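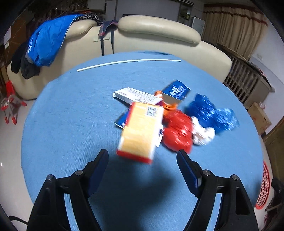
4.3 Setting the grasp trigger in Trivico

With this setting the software decides when the jaws may start to close. Please do it after the camera calibration (section 4.2).

1. Open the Perception tab and load your recording.

2. Go to a moment where the jaws are wide open and the target is between or just beyond them.

3. Draw the mask over both jaws. Include the pads and the pivot pins. If a pin stays outside the mask, the planner can take it for an object.

4. Click on the target. In a pile, choose the item which stands in front.

5. Set "Hold frames" to 20 and "Max. points" to 1,000.

6. Press Preview, then Save.

Note: A target blurred by motion gives a weak outline. Step forward until the edges are sharp, and click again.

Note: The shadow between the jaws is not part of the mask. Use the Shadow slider, from 0 to 100.

CAUTION: Keep your fingers away from the jaws during Preview if the motor is connected.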